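Suturing Under Shared Control: Gallery

2 min read | 6 comments | 14 shares

Our group at Clusa has spent the past year on a method for planning the next stitch in robotic suturing. The planner, Wunside, takes the endoscope view and suggests where the needle should enter and leave the tissue. A person at the console accepts the suggestion or moves it. It was trained on 2644 labeled stitches, and Setareh Mousavi and Bahman Asadi checked the labels by hand.

The tissue work was done in October. The full paper covers the numbers. The gallery is for readers who want to see what the planner has to deal with.

Mid-stitch, two instruments

The left instrument holds the curved needle, and the thread runs from it in a wide arc over the reddened incision. The right jaws are empty, close to a second strand. Two tied knots sit on the lower wound line.

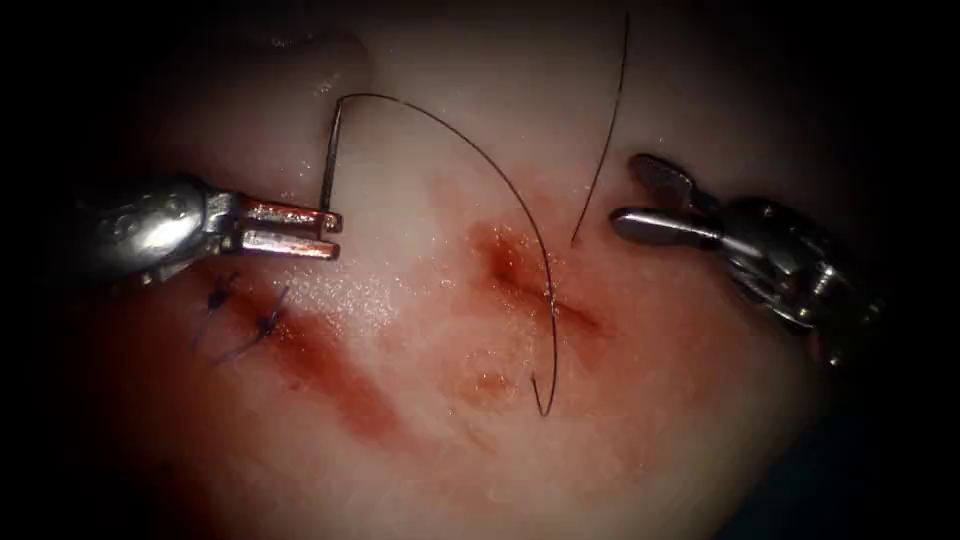
Thread and glare

Loose thread gave us the most trouble. A dark strand lying over a wound can be read as part of the wound edge, and bright spots on moist tissue hide the edge altogether. Parisa Zarei added a thread mask that runs before the planner. With the mask on, console users moved the suggested entry point less often. Glare is still an open problem, and the current version asks the user to mark the edge by hand when it loses track.

Label files and the thread mask code are available on request from Ghazal Mirzaei.

Posted December 26, 2025

Contact the Clusa suturing group | Back to top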